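**Ticket:** Grasp planner returns "no valid approach" for objects near container walls
**Product:** Kolteo simulation workcell kit, evaluation license
**Customer:** Comness
**Reported by:** Viorica Krasniqi
**Assigned to:** Kenji Haverford, Kivcombe Product Support
**Priority:** Normal
**Status:** Resolved, pending customer confirmation

**Initial report (Krasniqi)**

Comness is reviewing the Kolteo kit for possible purchase. During acceptance testing of the tabletop scene, the Obi planner module declined a large share of requests with the message "no valid approach." The test plan calls for 2,000 pick requests across all objects in the scene. The run was stopped after the first 200, of which 17 had been declined. All 17 concerned the multicolored cube in the yellow basket. Requests for the banana, the mugs and the SPAM can were accepted.

The scene file was used as delivered. No changes were made to the arm, the gripper or the table layout. Please advise whether this is a fault in the planner or a setting that the customer is expected to adjust.

**Support response 1 (Haverford)**

Thank you for the report. Please confirm the planner profile in use and provide a render of the scene with the arm at its approach position for the banana. Please also send the planner log with collision reporting turned on.

**Customer response**

The profile is "default_tabletop." The log has been uploaded to the ticket. The requested render follows.
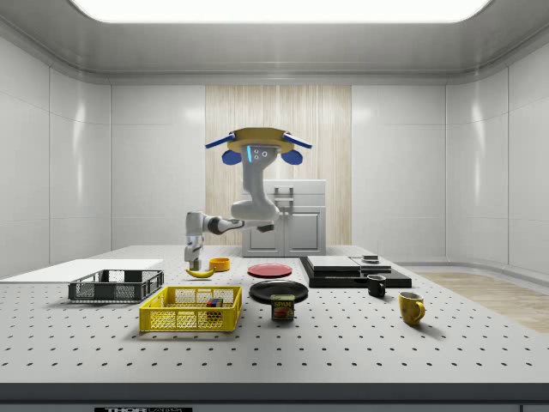
*Fig. 1. Tabletop scene, gripper open above and behind the banana.*

**Support response 2 (Haverford)**

The render and log have been reviewed. The arm pose is consistent with the expected approach, and the fingers are correctly aimed straight down. The cube stands toward the right end of the yellow basket. In each declined request, the log shows a predicted contact between the gripper and the basket wall.

The collision model for the basket is the source of the problem. Under the default profile, mesh containers are replaced by a simplified solid shape with a safety margin added on every side. The margin extends into the basket and leaves too little room for the open fingers.

The following steps are recommended:

1. Close the running session.
2. In the scene settings, change the container collision type from "simplified" to "detailed."
3. Reload the scene and rebuild the collision cache.
4. Repeat the same 200 requests with the same random seed.

Planning time per request will increase with the detailed type.

**Customer response**

The steps were completed. On the repeated run, 196 requests were accepted. The remaining four again concerned the cube, and in each case the sampled pose had placed it against the wall of the basket. Comness considers those four refusals correct. The increase in planning time is acceptable for our purposes.

We request that the collision setting be described in the setup guide. The current guide does not mention it.

**Support response 3 (Haverford)**

The request has been forwarded to the documentation group under this ticket number. The full run may now proceed. The ticket will remain open until its results have been received.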